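Part 3: Setting up your league table in Hestex

Okay, teams are in, fixtures are in, so now we get to the bit everyone at the club argues about. I run the standings for the Jumura over-30 soccer league, and I've set this up enough times (and messed it up enough times) to walk you through it.

1. Open your season and click Standings, then New Table. Give it a name your players will recognize. Mine is just "Jumura Winter."

2. Set your points. Hestex fills in 3 for a win and 1 for a draw. Leave those alone unless your rule book says something else.

3. Pick how many teams the table can hold. The limit is 16 on the free plan, and I've never come close to it.
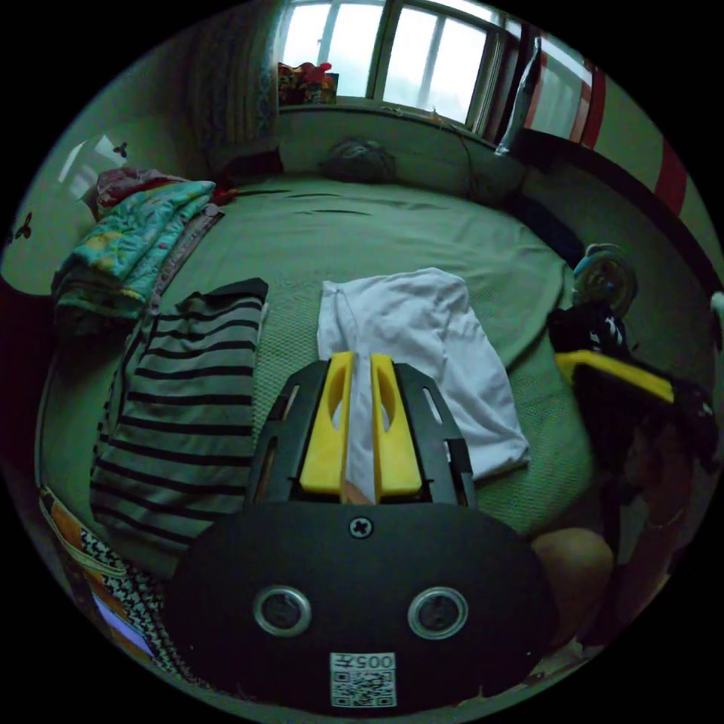

4. Now go to Tiebreakers. You'll see goal difference, goals scored, head-to-head and fair play in a little stack. Drag them into the order your league uses. We go head-to-head first, which drives the Grekudberg guys nuts every single season!

Note: head-to-head only kicks in once the tied teams have all played each other. Until then Hestex skips down to the next tiebreaker, so the table can look a bit strange early on.

Caution: don't change the tiebreaker order after you've published. It re-sorts every past week too, and you will get phone calls. I got some 30 messages the night I did it.

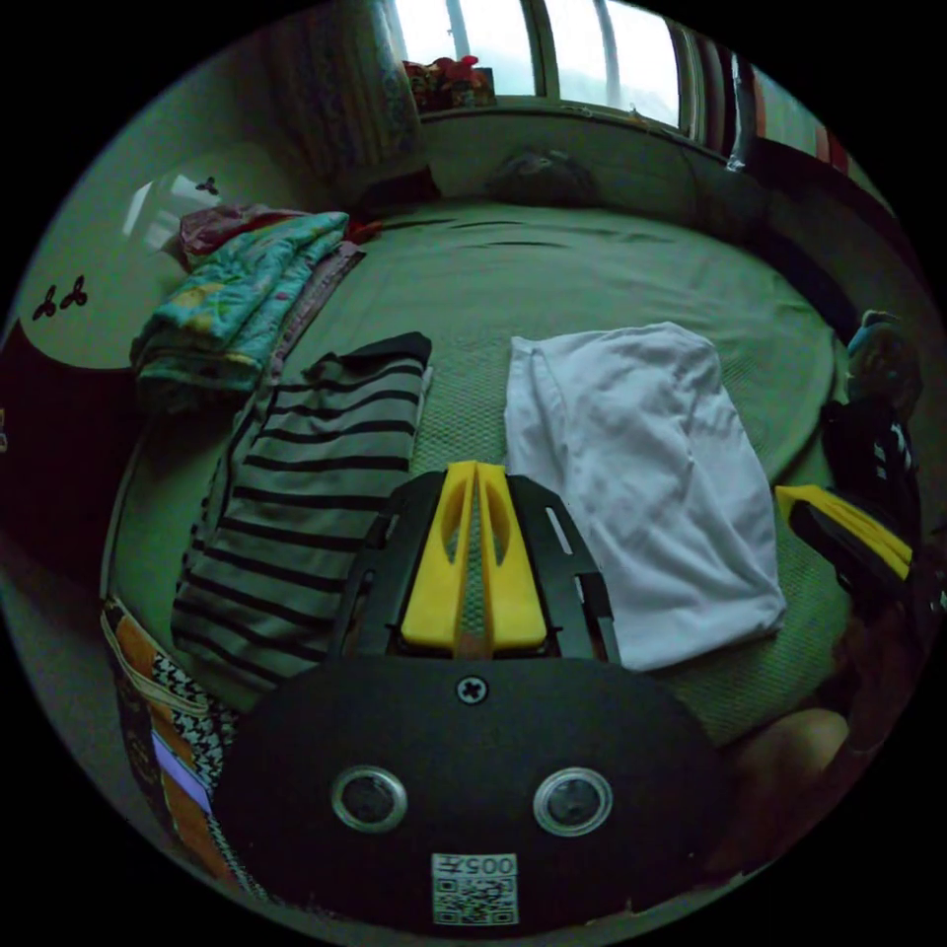
5. Decide what happens with forfeits. Tick "Award score" and type in the result you want. Ours goes down as 5-0 (harsh, I know, but people show up now). If you leave the box blank, the game counts as played with no goals for either side, and both teams get a draw point.

6. Add any point deductions under Adjustments. Type the number without a minus sign, because Hestex puts that in for you. I typed it in anyway my first time and handed Demchenko a bonus they hadn't earned.

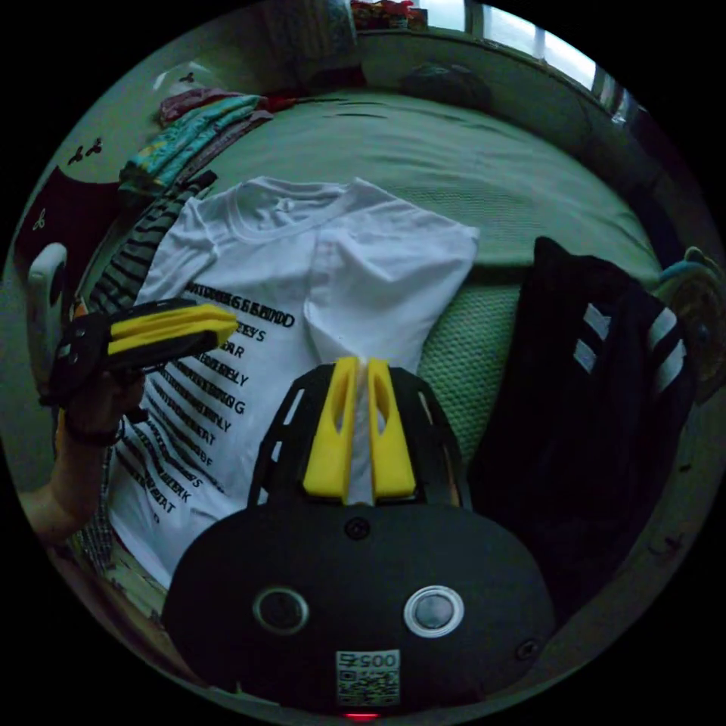

Gripper with its two yellow fingers side by side

7. Hit Preview. Pick one team and add up their points by hand from the results page. If your total and the table don't match, go back to step 5 first, as it's usually a forfeit.

8. Happy with it? Click Publish. The public page can take a few minutes to catch up, so give it a chance before you start clicking again.

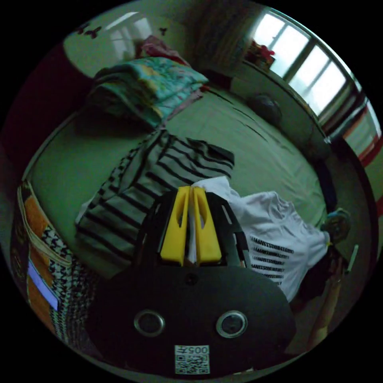 9. Last, share editing with one other person. Go to Settings, then Helpers, and type in their email. Bimla Jaiswal has mine, and she puts the scores in whenever I'm away.

Note: helpers can enter results but they can't touch points or tiebreakers. If you want them to have the full set of controls, switch their role to Manager on the same screen.

Part 4 covers the playoff bracket, and you'll need your table published before you start on that.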